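Arpeggiator drifts when slaved to external clock

Posted in: Sequencers and sync

dustyfader
Hi all! I finally got my Gillico step sequencer talking to my Brullenine synth and I am having so much fun with it. One snag though. The synth's arpeggiator follows the clock nicely for a minute or so, then slides behind the beat. Everything goes through a Denduteo thru box with a long MIDI cable. Tempo is 116 bpm. Is it the cable, the box, or me?

Replies

pulsewidth_pete
Lovely pairing, you'll get ages of fun out of those two! I'd look at the clock setting on the synth first. If it's on Auto it can hop back to its internal clock whenever it sees a gap, and if that's set even a hair slower you get exactly the slide you describe. Set it to External, save it as a global (it forgets otherwise!) and restart both. Also check that only one thing in the chain is sending clock. My Schmieder drum machine sends it all the time unless you switch it off on page 27 of the menu, and that had me scratching my head for a whole weekend.

knobtwiddler769
try a shorter cable. worked for me

dustyfader
It was the Auto setting! Set to External and it's been locked solid all evening, I even pushed the tempo up and down while it played and it stayed right there. Tried a short cable too and couldn't hear any difference, so the long one is going back in. Next job is getting the filter sweep to follow the sequencer's second track, wish me luck!
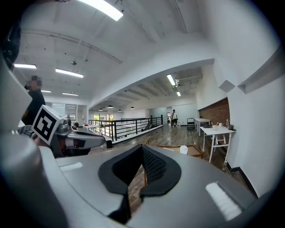
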